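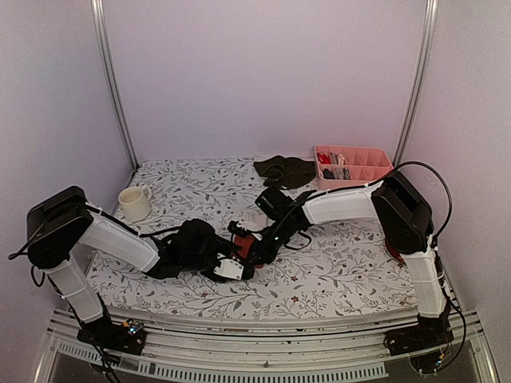

图2 双臂工作台。左右两臂装在台面近侧，夹爪在台面中央靠拢，中间是一件红褐色物体；右臂前臂横在粉色分格盒前方。

三、示教过程

3.1 工作台和两种示教方式

先交代一下台子，因为后面好多麻烦都跟它有关。图2就是固定相机看到的样子：两条机械臂装在近侧的铝型材导轨上，隔着台面相对，三面是浅色的素墙，桌上铺着一块印了枝叶和小红花的布。桌布这件事我跟审稿意见来回争过，有人觉得应该用纯色台面，分割会容易得多。我还是留着它。谁家桌子是纯灰的呀？我想看的是策略能不能在有花纹的背景上找到东西，要是一开始就把花纹拿掉，后面换到别的桌子上还得从头来一遍。

桌上摆的都是日常小物件，杯子、布、分格盒这一类，位置不做严格规定。我们内部把这套任务叫作Undulstead，名字是项目立项时随手起的，后来写进了各种脚本里，改也改不掉了。任务本身说起来很简单：把物体从桌面上拿起来，在两只夹爪之间交接，再放到指定的地方。难的全在中间那一下交接。

示教有两种做法。第一种是遥操作，操作者坐在另一张桌子前，手里握着一对和工作臂关节结构对应的主手，主手怎么动，工作臂就跟着怎么动。主手是Tranov的样机，我自己改过握把，原来的扳机太硬，录一上午食指就发酸。第二种是拖动示教，把工作臂切到重力补偿模式，操作者直接用手扶着前臂和腕部，带它走一遍。这两种方式我都当过操作者，所以下面的话有一部分是数据，有一部分就是我自己的手感，我会尽量把它们分开写。

遥操作录了173条，拖动示教录了133条。数目不相等，原因很朴素：拖动示教太累人了！一条双臂交接要两个人配合，一人带左臂，一人带右臂，两个人还得互相让开身子，免得挡住固定相机。遥操作一个人就能完成，坐着录，喝口水接着录，自然就多了。我在后面的训练里对两组做了重采样，没有另外去补录拖动的那部分。

3.2 操作者到底看着什么

写这一节之前我翻了不少同类论文，大家都会报告相机的分辨率和帧率，却很少写操作者录数据的时候眼睛看着哪里。我觉得这个比分辨率要紧。

我们的规矩是，遥操作的时候操作者只准看屏幕，屏幕上只有策略将来能拿到的那些画面，不准探头去看真实的台面。刚开始执行这条规矩的时候大家都很痛苦，包括我。看着屏幕去抓一个小东西，深度全靠猜，夹爪常常停在物体前面一点点就合上了，合了个空。可是不这么录又不行。早期有一批数据是操作者直接看着台面录的，动作漂亮极了，又快又顺，拿去训练以后策略却表现得很奇怪，它会在一个画面里根本看不见物体的位置上坚定地合爪。想想也合理，人用自己的眼睛看到了东西，相机没看到，数据里就缺了动作的依据。那批数据我全部丢掉了，没有算进上面的数目。

遮挡在双臂任务里特别严重。还是拿图2来说，两只夹爪靠到一起以后，夹在中间的东西大半都被黑色的手指盖住了，从固定相机的角度只剩一小块红褐色露在外面。右臂的前臂又正好横过分格盒前面，盒子右下部分也被挡住。如果操作者只盯着这一个视角，交接的最后一小段几乎是摸黑做的。所以屏幕上固定视角占大半，腕部视角缩在下角，操作者要自己学会在两个画面之间切换注意力。新手一般录到第二天才会自然地去看腕部画面，我没有做过正式统计，只是坐在旁边看多了。

拖动示教就没法这么要求了。人站在台子边上，手扶着机械臂，不可能不看台面。我试过让操作者戴显示器来拖，结果很狼狈，人站不稳，手上的力也乱。最后只好放弃，承认拖动示教这一组存在人眼和相机看到的东西不一致的问题。另外还有一个更麻烦的地方，手会入画。操作者的手、袖口，有时候是半个肩膀，都会出现在固定相机里，而策略运行的时候画面里是没有手的。我的处理办法是把拖动得到的关节轨迹存下来，恢复物体的初始位置，再让机械臂自己回放一遍，回放的时候重新录图像。这样画面就干净了，代价是录一条要花两条的工夫，而且摆放一有偏差，回放就会夹歪，夹歪的只能重来。上面说的133条都是回放以后留下来的。

3.3 交接动作的录法

交接是整套任务的核心，我在这上面花的时间比别的加起来还多。

最初我给操作者的说明只有一句话，大意是一只手递给另一只手。结果每个人递法都不一样。有人喜欢左臂不动，右臂凑过去；有人喜欢两边同时往中间走；还有人会先把物体竖起来再递，理由是这样对面好夹。单独看每一种都没有问题，混在一起训练，策略就犹豫了，两只夹爪在中间互相试探，凑近，退开，再凑近，看着挺像两个人在窄门口互相谦让的。多模态的动作分布用生成式的策略头能缓解一些，我也用了，但数据量就这么点，还是先把示教统一起来省心。

后来的说明改成了下面这样，操作者开录前要读一遍：

递出的一侧先到台面中央，到位以后停住。
接收的一侧再靠过去，手指从物体露出的那一头进入。
接收侧合爪以后，两边一起保持片刻，这段时间谁都不要动。
递出侧先松，松到手指离开物体再后退。
后退要沿着手指的方向，不要往上抬。

最后那条是吃过亏才加上的。后退时往上抬，白色的指板边缘容易带到物体，物体一转，接收侧夹的位置就变了，后面放置的时候角度全错。人在遥操作时会下意识地补救，看见歪了就转一下腕子，补救动作也会被录进去。要不要保留这种补救，我犹豫了很久。留着吧，策略能学到一点纠错；删掉吧，数据更整齐。我最后的做法是保留交接之前的补救，比如第一次没抓住又重新抓一次，这种全都留；交接过程当中的补救则整条不要。按照这个标准，173条遥操作数据筛完剩下168条，丢得不算多，说明大家读了说明以后还是挺守规矩的。

“保持片刻”这件事值得多说两句。人来做的时候总嫌它多余，我自己录着录着就会把它缩短，觉得明明已经夹住了还等什么呢？可是这一段静止对策略非常有用，它给了模型一个清楚的状态：两边都闭合，两边都不动，接下来递出侧该松了。停顿太短的时候，策略经常学不会“等”，接收侧还没有合紧，递出侧就松开，物体就掉到布上去了。停顿太长也有坏处，只看当前观测的策略会卡在那里，停着不走，因为前一刻和后一刻的画面长得一模一样。我给了模型一小段历史输入，卡住的情况少了很多，没有完全消失。

3.4 力的感觉从哪里来

遥操作最让人别扭的是手上没有感觉。主手那一侧没有力反馈，夹爪碰到桌面，操作者是感觉不到的，只能从屏幕上看到腕部画面轻轻一抖，或者听到电机的声音变了。对，声音！我们有位操作者就是靠听来判断的，录得比谁都稳，换了个隔音好点的位置坐，当天的成绩立刻就下来了。我由此在操作台旁边放了一只小喇叭，把工作台那头的声音接过来。策略没有用到声音，所以严格讲这又是一处人知道而模型不知道的信息，和前面说的看屏幕的规矩有点矛盾。我想过要不要关掉，最后没有关，改为把电机电流也送进策略的输入里，让它好歹有个对应的信号。

拖动示教在这方面舒服得多，手直接搭在臂上，碰到桌子马上就知道，轻轻一收就行了。拖出来的轨迹在接触阶段明显更温和，下降到桌面附近会自然变慢。遥操作的轨迹则喜欢一路降下去，碰到了再弹回来一点。我把两组轨迹画在一起看过，不用看标签都能猜出哪条是拖的。不过拖动也有它自己的毛病，人扶的是前臂和腕部，夹爪的开合得另外用脚踏板来控制，手和脚对不上拍子，合爪的时机总是慢半拍。用这一组单独训练的策略，果然也慢半拍，抓稳的时候没事，交接的时候就会让对面多等一会儿。

软的东西又是另外一回事。台面上的布块我原本以为会是最好抓的，随便夹住一个角就能提起来嘛，录了才发现它对示教者的耐心是一种考验。布团每次摊开的样子都不同，夹到哪一层全凭运气，提起来以后垂下来的部分还会扫到旁边的东西。这部分数据里遥操作明显更吃亏，屏幕上根本看不清夹到了几层。拖动示教时手能感觉到布绷紧的那一下，人会自然停住。我在讨论部分会回到这个问题，这里只先说明，布的数据两种方式都录了，没有因为难录就挑着录。

3.5 线缆、对时和别的琐事

论文里很少有人写线缆，我偏要写一段。两条臂的前臂上面都走着黑色的线，图2里看得很清楚，右边那根在肘部上方拱得很高，左边肘部外侧也绕着一圈。线留得长，关节转到头才不会扯；留得太长，又会晃进相机画面里。更要命的是线对轨迹有影响：重力补偿模式的模型里没有算进线的拉力，拖动示教时手一松，前臂就会被慢慢带偏一点。操作者很快学会了用手抵住它，于是轨迹里多出一些细小的抖动。我用低通滤波处理了拖动组的关节轨迹，遥操作组没有滤。两组处理方式不同，这里如实写明。

每次开录前我会先看一眼基座上的指示灯，再让两条臂各走一遍回零动作，看关节读数和上次对不对得上。对不上的话，整个上午的数据都别录了，先把零点弄好。我就偷过一次懒，觉得偏得不多，结果那批数据里左臂总是低一截，策略跟着学会了往桌子上戳。

图像和关节数据的对时用的是Prukness的记录程序，每一路数据都打上主机的时间戳，存盘以后再对齐到相机的时刻。主手到工作臂之间有一点延迟，操作者的适应能力强得惊人，录一会儿就察觉不到了。但是写数据的时候要想清楚，动作标签到底用主手的读数还是工作臂的读数。我两种都试过。用工作臂的实际读数训练，夹爪会夹不紧，因为手指碰到物体就停住了，读数里看不出操作者还在继续用力；用主手的读数，目标位置会越过物体表面，等于把握力藏在了位置差里，夹得就牢。正文里的结果都用主手读数。拖动组没有主手，夹爪部分取踏板给出的指令，手臂部分取回放时的指令。

物体的初始摆放由一张随机生成的参考图决定，叠加显示在固定相机画面上，摆到大致重合就算数。Bodnár的分格盒放在桌子右后方，位置允许有小的变化，格子里装什么也经常换，有时候空着几格。我没有要求把里面的东西摆整齐，操作者想怎么放就怎么放。杯子也是一样，把手朝哪边都可以，不过抓杯子的轨迹里确实能看出人的偏好，大多数人会等把手转到顺手的方向才开始录。发现这一点以后，我把杯子的朝向也加进了参考图里，操作者就没得挑了。

同一名操作者连续录制的时间我也设了上限，到点就换人，没有人可换就停下来。疲劳在轨迹上是看得出来的，动作幅度变小，停顿变短，交接时那段“保持”最先被省掉。每条数据录完当场回看一遍，操作者自己先标好坏，我隔天再标一次，两次不一致的再一起坐下来看。争得最多的是那种物体已经放到位、松爪时又被蹭了一下的情况，最后约定以机械臂退回原位时物体所在的位置为准，还在目标区里的就算成功，标签写进同一份记录文件，供第四节训练时读取。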